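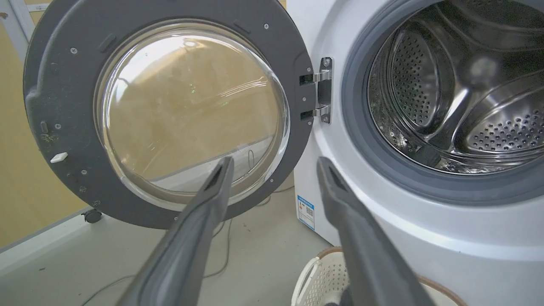
Door open, hinge side. Glass bowl, gray gasket, steel drum.

4/19/10

Notes on the washer, mostly for my own reference. The door swings left and opens wide enough to load from a basket on the floor. The hinge has two arms on a dark bracket, with screws top and bottom. I check those every June with a hand driver. Never a power one.

The gasket gets wiped after the last load of the day. Lint collects in the lower fold, so pull the rubber back with two fingers and run a cloth through it. I use the Nimon cloths, 11 to a pack.

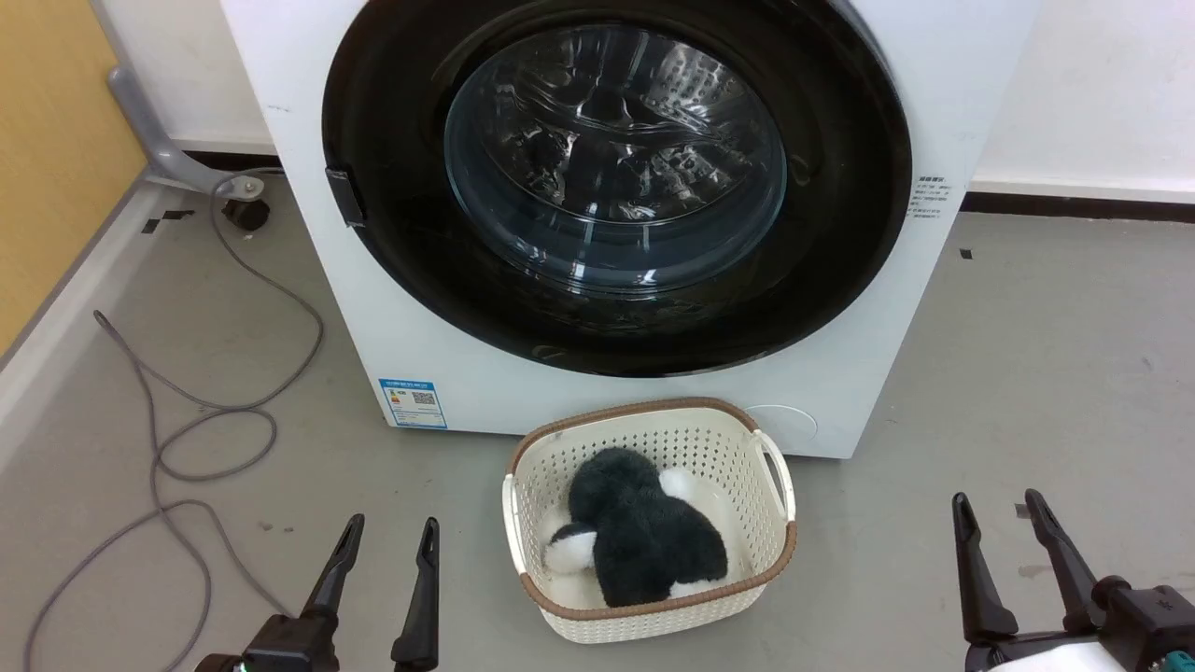
Filter next. Put a shallow tray down first and open the cap slowly, a quarter turn at a time. I do this every 4 weeks. The Hovland descaler goes in the empty drum on the hottest cycle, one sachet, no detergent.

Still to do: tie up the cable on the floor at the left, and find a basket with a lower rim.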